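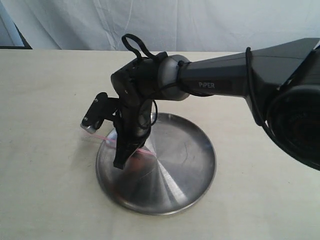
Are the seconds still sold by the pound, one reader wanted to know after my last factory post, and is it worth the drive if they aren't? Yes and yes. Details further down, I'm typing this with one eye on the clock.

Skemineck open day, 9/23/25

Left home too late, got there as the lot was filling. Skemineck makes stainless tableware — plates, bowls, serving trays, the kind of thing you ate off at school or in a hospital. Sheet metal comes in one end, boxed dinner plates go out the other. Open day is free but you need a slot. Mine was group 4. Sign in, ear plugs, safety glasses over your own glasses if you wear them. They fog up. Closed shoes, they do check, and a man ahead of me in sandals got sent back to his car.

First stop was the coil store. Cold in there, smells of oil and cardboard. The steel arrives rolled up like giant tape and they weigh every coil before it gets anywhere near a machine. The one sitting on the scale said 1,565 kg. Our guide let people put a hand on it. Edges are sharp, so only the top.

Then blanking. A press punches circles out of the strip and what's left looks like lace. All of that goes back for scrap, and they were pretty open about how much of the bill is scrap. Loud, even with plugs in. You feel it in your feet before you hear it. Kids loved it. One baby did not.

Drawing and trimming next. The flat circle gets pushed into a die and comes out as a plate, one hit for shallow ones, more for the deep bowls. I'd always assumed the rolled rim was for looks. Nope, it's stiffness mostly — a plate without one flexes in your hand like a pie tin. They passed around one of each so you could try. Best bit of the tour for me and it took maybe a minute.

Polishing was behind glass. Dust. You watch through a window and it's a bit of a let down, couldn't see much past the people in front. There's a satin finish and a mirror finish, and the satin sells better to canteens because it hides the scratches. The mirror one goes to hotels. Line is called Altum if you want to look for it, the plain one is Brunet. Same steel, same shape, differnt last step, and a real gap in price.

Washing and packing at the end. Warm, humid, nice after the coil store. Plates go through a long washer, then drying, then somebody tilts each one under a strip light to look for dents. I asked what gets one thrown out. Pits, a wavy rim, a scratch you can catch with a fingernail. Anything else is a second.

So, seconds. The shop is in the old loading bay, round the back, badly signed, follow the people carrying boxes. Still by the pound. Cash or card now. I came away with 7 dinner plates, a lid that fits nothing I own, and a tray. Check the rims in daylight before you pay, the bay is dim and no returns. Big bowls were gone before lunch. If bowls are what your after, shop first and tour second.

Food: one truck, long line, decent fried onion sandwich. Coffee from an urn, skip it. There's a bakery in Cluner on the road back and I'd hold out for that. Toilets fine.

Practical stuff, quick —

Bus 57 stops at the gate but only once an hour, and the last one leaves before the shop closes.
Parking is on grass. Soft after rain.
Tour is mostly flat, one metal staircase at the polishing window. There's a lift, you have to ask.
No photos in the press hall.
Strollers ok except the press hall.

Would have liked more time on the dies. There was a rack of old ones by the door, some with dates stamped in, and we got walked straight past. The guide said they may do a toolroom tour in October, smaller groups, sign up at the desk. I put my email down. Pen was running out so we'll see if they can read it.

Plates are in the dishwasher now. More when I've used them a while.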